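Visiting a robot lab open day with a ten-year-old, what should we expect?

Posted by Nayeli Chambi in Days Out and Visits

Hello all, hoping someone has been to one of these. My son has got us two places on the afternoon demonstration at Vineck in February and he's beside himself. I know next to nothing about robots (I can just about work our dishwasher) and the booking email is three lines long. It says doors at 1.30, bring your confirmation, sensible shoes. That's it!

Do they let children get close or is it all behind glass? Is there somewhere to sit down, as my knee isn't great? And does anyone know about parking? We're coming from the Statamley side and the website only talks about the bus. Also wondering if he'll be bored stiff after twenty minutes, he's keen but he does like things to be moving.

Thanks in advance, and sorry if this has been asked before, I did search.

Dorin Rusu

It's fine. Take the 174 bus and forget parking.

Milagros Rivadeneyra

Oh you'll have a lovely time! I went to the autumn one with my niece, who was nine then, and we were the last two out of the building.

Right, your questions. Seating first: there were 40 chairs set out in rows for the talk at the start, which lasted almost half an hour, and after that you're on your feet while they take you round. If your knee's bad, say so at the desk when you arrive. I saw them carry a chair round for an older gentleman and no fuss was made at all.

Getting close: no glass on our visit, only tape on the floor, and the children were let right up to it. My niece got to wave at an arm while the engineer was talking and was told off very nicely. They do ask you to keep your bags on your shoulder, there are cables about.

Will he be bored? Depends a bit on the group leader, if I'm truthful. Ours was great on the hands, which is what I remember best, she went on for ages about how hard it is to pick up something soft without squashing it. But there are long gaps where someone is typing and everything just stands there, so perhaps warn him. My niece filled hers by asking questions, mostly about whether they get tired and what they cost. (She didn't get an answer on the second one.)

The café does a decent cheese toastie but shuts at three, so go before and not after. I made that mistake and we had crisps in the car.

Parking: there's a car park behind the Oltia building, 158 spaces, and it was half empty when we got there. Pay by card, the machine wouldn't take my coins.

I've dug out a couple of pictures to show him what he's in for:
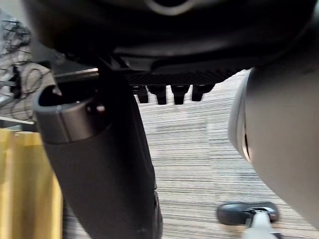
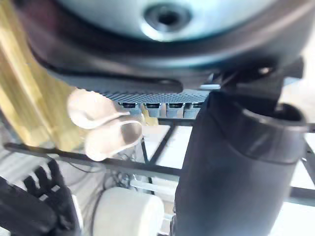 Close in among the machinery on demonstration day, cables and all.

Nilton Correa

Mostly agree with Milagros, but the Oltia car park went permit only over Christmas, so please check before you set off. I used the one on Ayala Street last month and walked up, ten minutes, bit of a hill though, which might matter with your knee. The 174 does stop right outside, Dorin's correct there, but it's only every half hour and the 1.15 was packed.

One more thing, it's loud in there at times, fans and so on. My lad wears ear defenders and was glad of them. And if your confirmation has a number on it, write it down, they couldn't find mine on the list and I was stood there scrolling through my phone for 509 or whatever it was with a queue behind me.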